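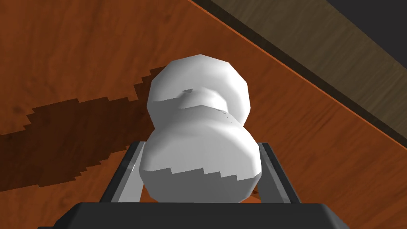
4 min read

Threads > Robotics > Simulation

Latest Threads Tags About Log in

1/ Okay, long thread about shadows, grasp planning and a config line I should have looked at in December. Grab a coffee.

2/ For anyone new, Uvow is my little grasping stack. It takes a wrist view in sim, guesses the shape between the fingers, and tells the controller how hard to close and which way to lift. Everything below is simulated, on my home machine in Sterstead.

3/ The test object is a white low-poly thing with two bulbs and a pinched waist. I love it. It's all flat facets, so the surface normals jump from one panel to the next, and any planner that secretly assumes smooth curves gets found out fast.

4/ So look at the grey steps running across the lower bulb. That's a shadow edge, and the staircase comes from the shadow map being far too coarse. My segmentation was treating that staircase as geometry! It drew a lovely confident boundary right through the middle of a solid object.

5/ You can guess the rest. Two "objects" where there's one, the planner picks the nearer one, and the lift direction comes out wrong because half the mass is missing from the estimate.

6/ I went back through the logs and 41 runs had that split in them. I'd filed every one of them under "controller wobble" and spent my evenings tuning gains. The gains were fine. Poor gains.

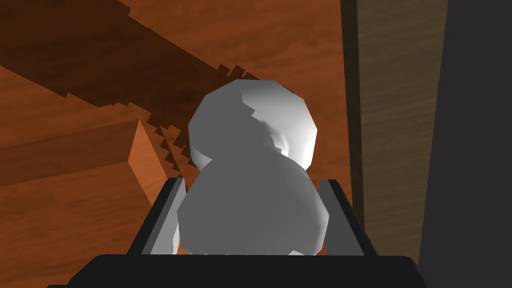
Posted by @zustulik · January 26, 2024

7/ Same kind of grip, and now the jagged line comes down the face of the upper lobe, with one side almost pure white and the other in soft grey. For a colour-based mask this is horrible. The lit side has more in common with a blown-out highlight than with the rest of its own body.

8/ First thing I tried was turning the shadow resolution up. It works! It also made rendering slow enough that my overnight batch of 3,454 scenes was still going at lunch. Keep that one in your pocket for final checks.

9/ Second try was much nicer. I stopped asking colour to find edges by itself. The mask now needs a depth jump OR a change in normals that lasts more than a few pixels before it's allowed to cut. A cast shadow has neither, so it gets ignored.

10/ The facets were the fiddly bit, because their normals do change. What helped was merging neighbours when the depth is continuous across the seam, and only then looking at the waist. The waist stays as a feature in the shape model without becoming a border. I was so pleased with this that I went for a walk.

11/ Tooling aside: please, please save the mask next to the rendered view for every run. I had 659 runs with only the final pose logged, and they're no use to me for this. I wrote a small viewer called Zieliński that flips between the render, depth and mask with the arrow keys. Ugly as anything. Best thing I've made all year.

12/ Next up is the part I'm properly excited about, which is moving the same perception code to a two-armed robot and a door.

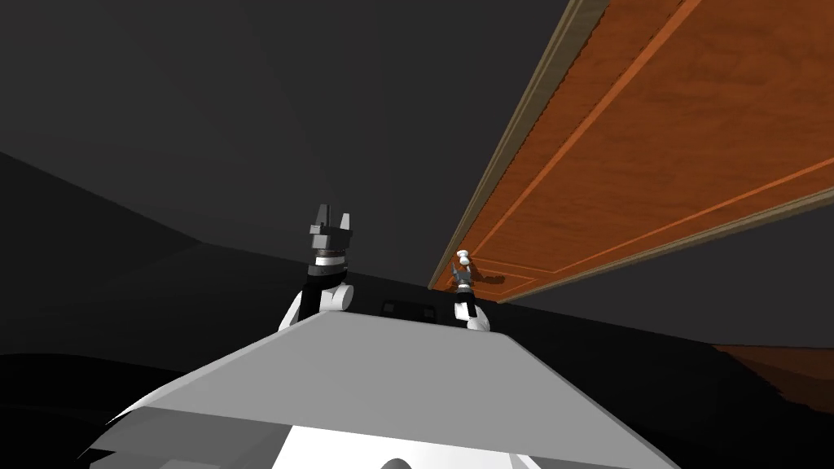 One reader wondered whether the depth check would fall apart on a panelled door, given that the grooves are so shallow, and whether I'd end up with one flat slab and nothing to plan against.

13/ Great question, and yes, partly. With my current threshold the inset outline vanishes from the mask. The frame moulding survives. For approaching the door I'm happy with a slab, and for anything finer I'll need a threshold that scales with distance to the surface.

14/ The bit I'm watching here is the far arm, with its fingertips up close to the wood. The near gripper has open space behind it, so it's easy. Close to a surface, though, the planner has to tell fingertip from door, and there's a darker patch on the wood right by that gripper. Shadows again! They follow me around.

15/ My plan is to use the robot's own model to mask out the arms before segmentation even starts. We know the joint angles, so there's no need to make the vision side guess where the fingers are. I have a rough version going for the left arm. The right one has a frame offset I haven't tracked down yet.

16/ I've also put 18 of the worst shadow cases into a regression set that runs on every change to the mask code. If you've got a nasty one of your own, send it over, low-poly and badly lit preferred.

17/ Config line, for those who asked: it was the shadow map size, left at the default the whole time. I'll post the offset fix when I find it.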